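Household Tips: Setting Up a Kitchen in the First Month After a Move Across the Border
Posted 7/22/19 by Latifa El Ouafi

Families who come to Wultolstead on a work permit or as new permanent residents usually have a list of forms to deal with and very little time for the kitchen. These tips come from people who have done it, and they are kept short on purpose.

Paperwork in the kitchen

Keep permits, landing papers and passports out of the kitchen altogether. Steam curls the pages and grease gets into everything. If the kitchen table is the only desk you have, put the papers in a zip bag inside a flat box and move the box to a bedroom shelf before you cook.

Tape one sheet inside a cupboard door with renewal dates, the appointment address and your file number. Leave off passport numbers. Write the dates with the month spelled out, as 5/10 means one thing to some readers and something else to others.

Goods to follow

If you are shipping household things later, list them before you enter. Dishes can go on one line as a set. Houda Abdel Rahman packed hers by box and numbered the list to match, and the inspection went quickly. Keep a copy of the list for yourself, and keep it until the last box has arrived.

Don't buy a full kitchen while you wait. One pot, one pan, a sharp knife, a cutting board and something to drain dishes in will carry you through. Plates from a secondhand shop are fine if they have no chips.
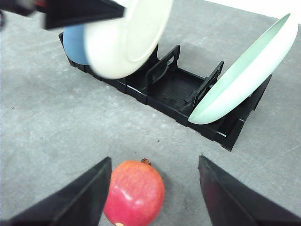 Wash secondhand dishes in hot soapy water before the first use, then rinse and let them air dry. Price stickers come off with a little cooking oil left on for ten minutes.

Food in the luggage

Rules on fresh fruit, meat and dairy change often, and they differ by where you are coming from. Check the current list the week you travel. Declare everything, including the snack in your coat pocket. Dried spices in sealed store packets are usually the least trouble, but declare those too.

Buy fresh things after you arrive. Pomegranates are easier to find from fall into December, and prices drop then. Pick ones that feel heavy for their size, with firm skin.

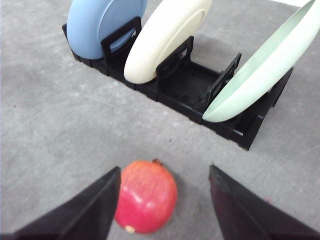
A pomegranate with its crown on.

To open one, cut a shallow ring below the crown and lift it off. Score the skin down the ridges and pull the sections apart over a bowl of water. The seeds sink and the white pith floats. Wear an apron - the juice stains cotton.

Whole fruit keeps for weeks in the refrigerator. Seeds keep for 5 days in a closed container, or freeze them flat on a tray and bag them.

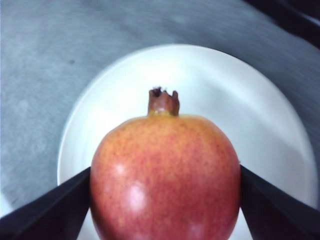
Whole pomegranate on a white plate.

Sharing a rented kitchen

Many newcomers start out in shared housing. Agree on shelves the first evening and label them. Huguette Arsenault, who rents rooms near Salem Street, asks tenants to put name and date on anything in the freezer.

Ask the landlord which breaker serves the stove, and write it on the panel door. Check the plug and voltage on any appliance you brought with you. A kettle made for 220 volts will barely warm the water on a 120 volt outlet.

Save your rent and utility receipts in an envelope, by month. You may be asked for them as proof of address.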